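Ticket: Jama celebrity profiles, wrong ages and birth names
Raised by: Noreen Ó Riain
Assigned to: Tharindu Chowdhury

Noreen: The actor profiles on Jama show the stage name in both name fields. Ages are a year out on some pages as well. Started after the November import from Gralero.

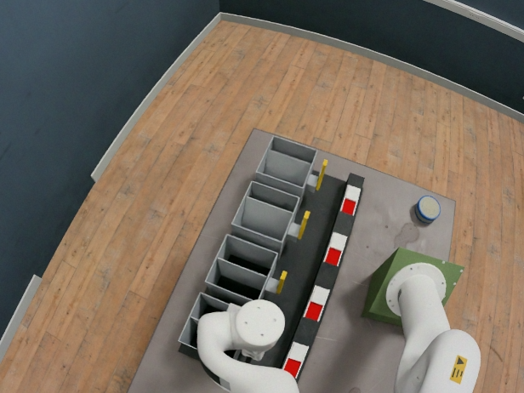
Attachment 1: grey table, plank floor

Tharindu: Import has 780 profiles. Birth name is blank in 200 of them, so the page falls back to the stage name. Ages are worked out from the year only.

Marietjie Oosthuizen: Please don't hide the field. Readers search for full names more than anything else.

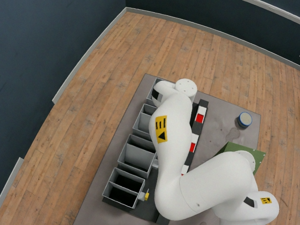 Attachment 2: white robot arm over the table

Tharindu: Age now uses the full date of birth. Checked 100 profiles by hand, all correct. Birth names need a fresh file from Gralero, asked Cillian Quinlan to request it.
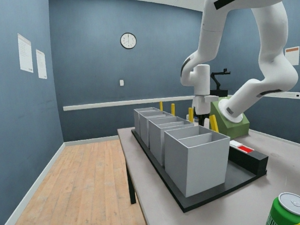
Cillian: File received and loaded at 3 pm. Two singers still have no birth name on record, so I left those blank and switched off the fallback.

Noreen: Looks right at my end. Please close.

Status: closed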